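Stindex: tracking card prices in a football game after promo releases
Project report, second term
Lorne Carrier and Urs Aebischer

Background

Durkarari is an online football game where players build a squad from cards. Cards come out of packs or are bought from other players on the transfer market for coins. Every few weeks the game releases a promo, a set of upgraded cards that stays in packs for a limited time. Prices of ordinary cards tend to move when this happens, and people on the forums argue over when to sell.

We both play the game and had lost coins by guessing. For our project we wanted to record what prices did during one promo and see if any of the usual forum advice matched. We called the tracker Stindex, which was the working name of the spreadsheet and never got changed.

What we collected

We picked 200 cards before the promo started. All of them were rated 85 or lower and all were in regular use by people in our divisions. We left out goalkeepers because so few of them sell in an hour that the lowest listing doesn't mean much.

The promo we followed was the Onex Cup, which ran in September. Each evening at 7:00 one of us searched every card and typed in the cheapest buy-now listing. Urs did the first half of the alphabet and Lorne did the second. It took much longer than planned at the start, so we wrote a small script that laid the cards out in the order the search screen shows them. The prices were still entered by hand. The game's terms don't allow automated searching and we didn't want to lose our accounts.

Cleaning the data

59 cards had to be dropped. Most had gaps where no listing was showing at 7:00, and a few had obvious typing mistakes (an extra zero) that we couldn't check afterward. The results use the remaining 141.

One card gave us trouble even though it had a full record. Bermúdez, a left winger, was needed for a squad challenge that came out partway through the promo. His price more than doubled overnight and then fell back. We kept him in the main table but took him out of the winger average, where one card was changing the whole line.

Results

Prices dropped on the first evening of the promo for most cards. Our explanation is that more packs were being opened, so there were more ordinary cards for sale, but we did not record the number of listings and can't prove it. The low point for defenders came 2 days after release. Midfielders reached theirs later and wingers were too uneven to call.

Cheap cards behaved differently from expensive ones. Anything close to the minimum price had no room to fall and sat flat the whole time, apart from jumps when a challenge asked for that club or country. The more expensive cards lost the most and were slow to recover. Some had not recovered when we stopped recording.

The common advice is to sell everything the night before a promo and buy back on the first evening. For defenders in our sample this would have been slightly too early for the buy-back. The market also takes a cut of every sale, and once we subtracted it, selling and rebuying the cheaper cards lost coins in nearly every case.

Problems

We only followed one promo, so we don't know if the Onex Cup was typical. Checking once a day misses anything that happens in the afternoon, and players in other time zones may see a different market from ours at 7:00. Splitting the list by alphabet was also a poor choice. If one of us rounded prices more than the other, the error would sit entirely in one half of the data, and we have no way to test for it.

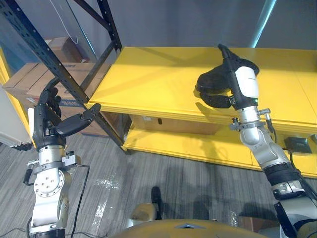
If we ran it again we would use fewer cards and check them twice a day, and we would swap halves of the list each week. We would also write down how many listings were up for each card, even as a rough category such as few or many. The spreadsheet has a blank column for it already, between the price and the notes.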